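3.2 Collecting demonstrations by remote control

All demonstrations were recorded at the Etport site on a single bench with one fixed arm. The operator sat at a separate desk and moved a hand-held controller, whose position was mapped to the position of the gripper at a scale of one to one. Turning the controller turned the wrist by the same angle. A trigger opened and closed the fingers. When the operator released the side button the arm held still, so that the hand could be brought back to a comfortable place before the movement went on. We call this a re-grip of the controller, and the recordings keep these pauses unless stated otherwise.

Two operators took part. Florence Wong had used the Jaker control software for an earlier study; Mackenzie Gill had not used it before August and was given 80 practice attempts, none of which were kept. Both worked from the same written task list. The list names an object and a place for it, for example a bottle and a plate, and says nothing of the path or of the side from which the object should be picked up. Operators were told to work at whatever speed they found natural.

In total 2,629 attempts were recorded. An attempt was kept if the object was at rest in the named place when the fingers opened and if the arm then moved clear without touching it again. We held back 700 of the attempts that remained for testing and used 2,000 for training. Attempts that failed after the object had been lifted were stored separately and are used only in Section 5.

3.3 Guiding the arm by hand

For tasks that involve a door or a drawer, remote control gave poor results in early trials. The operator cannot feel the pull of the hinge, and small errors in direction build up until the fingers slip off. For these tasks we switched the arm to its free-moving mode and the operator led it through the motion by holding the last joint. Joint angles were stored during the guided pass and then played back with the operator standing away from the bench, and only the playback was used for training. This removes the operator's hands from the camera view, at the cost of one extra pass for each demonstration.

Playback was not always faithful. Where the guided pass had relied on the operator pushing against the object, the same joint angles produced less force when repeated. Such cases were recorded again with a slower guided pass.

3.4 Layout of the bench

The objects are common kitchen items and toy food (Figure 4). Their positions were changed by hand between attempts, while the toaster oven stayed in one place throughout. An overhead camera supplies the main view to the learned policy. The layout follows the Skumholm bench in its general plan, but we did not copy its object set, and results on the two should not be compared directly. 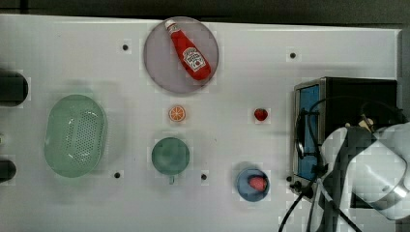

Figure 4. Overhead view of the bench, with the arm and toaster oven at right and a ketchup bottle lying on the plate.

Related items
Crabtree: notes on hand-guided teaching of door and drawer tasks
Jaker control software: mapping and scale settings
Skumholm bench: object list and layout

Last updated: Tuesday, October 20, 2026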